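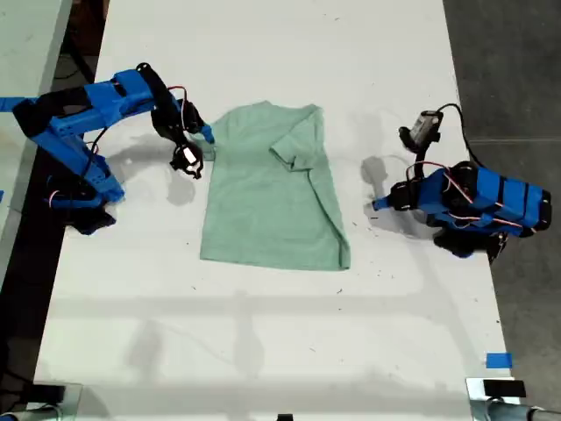

Orders & Shipping / Wrong size sent

Ticket 316, opened March 19, 2024

Ordered a large from Fendon. The tag says large, but I'm not convinced. It measures the same across the chest as my old medium. I haven't washed it, so please don't send me the shrinkage article again.

Support asked me to compare it with the Femel size chart. I did. The chart gives two different chest widths for a large, depending on which page you open. 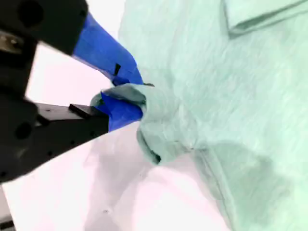

Mint green tee, fabric close up

Tried the returns form next. It rejected my order number twice, then accepted it with a space on the end — make of that what you will. 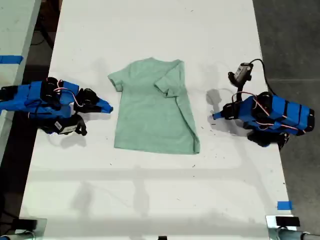 Tineke Geerts
Customer Support, Fendon

Thanks for your patience. I've asked the Makori warehouse to measure another large from the same batch. Please hold off on posting yours until they reply. Status: waiting on warehouse.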